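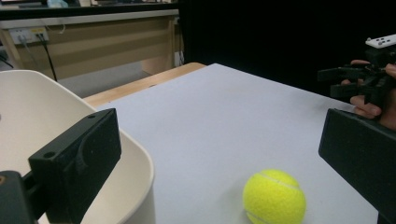
One Dendley grandmother told us over the phone last week that she had given up on indoor tennis the winter the old hall closed, and that she cried a little, in her kitchen, when she heard it was coming back. We have had a good many calls like hers since the notices went up around town, and we're grateful for every one of them.

DENDLEY, February 8, 2019 – The Amwood Community Tennis Club is delighted to announce that the former Plirkholm carpet warehouse on the east side of Dendley will open its doors this month as a year-round indoor tennis hall, with 2 full-size courts, a practice wall, a small kitchen and a viewing gallery with a proper heater in it.

The project has been a long time coming. The club lost its winter home when the old hall was sold, and since then members have made do with school gyms, where the lines for four different sports cross each other and the ceiling is a bit low for anyone who likes to lob. Many of our older players simply stopped coming between the first frost and the spring. We missed them, and we said so every year at the annual dinner, and every year we promised to do something about it.

The warehouse had been standing empty when the club first went to look at it. There were pigeons. There was also a very good floor, level from one end to the other, and enough height under the beams for the kind of tennis people want to play. Gumede, the building firm that carried out the conversion, kept the brick walls and the big sliding door on the street side, and put in new lighting, insulation and a cushioned court surface that should be kinder to knees than anything we have played on before. They also found room for a ramp and two accessible changing rooms, something the old hall never had.

Money for the work came from members, from neighbors and from a great many bake sales. In all, 143 households in Dendley and the villages nearby bought a share in the hall. Their names are being painted on a board by the entrance – the painter asks for a little patience with the longer ones.

Amwood has always been a club for people who like tennis more than they are good at it, though we have had our share of fine players too, and we would like the new hall to stay true to that. Beginners' sessions will be held on weekday evenings and there will be rackets to borrow in adult and junior sizes, so please don't go out and buy one just to try the game. Children from 8 upward can join the junior program. Younger ones are welcome at the family mornings, where the nets are low and the balls are soft and the score is kept very loosely indeed.

Daytime hours have been set aside for retired players and for anyone who works nights. The heated gallery will be open whenever the courts are, and you do not have to be a member, or even know how the scoring works, to come in with a book and sit down. Tea and coffee will be sold from the kitchen. Soup, too, while the cold weather lasts.

An hour on court will cost 20 dollars, split however you like among the people playing, and members pay half. Junior sessions are free for the whole of the first season, thanks to a gift from a family that has asked not to be thanked by name (thank you!).

The opening day will take place later in February, with free play from morning until the lights go off, a doubles round robin with partners drawn from a hat, and cake. Please bring clean indoor shoes with soles that don't leave marks. Parking at the hall is limited, and the bus from the center of Dendley stops right across the street, so do think about leaving the car at home if you can.

Court bookings open at the club desk in the hall and by telephone in the week before the opening. Anyone with old photographs, programs or trophies from the former hall is warmly invited to lend them for the display in the gallery – we will take good care of them and give them back.

About the Amwood Community Tennis Club
Amwood is a member-run tennis club serving Dendley and the surrounding area. It offers coaching, social play and friendly league matches for adults and juniors at every level. The club's outdoor courts remain open from spring through fall.

Members of the press who would like to visit the hall before the opening are welcome to contact the club office.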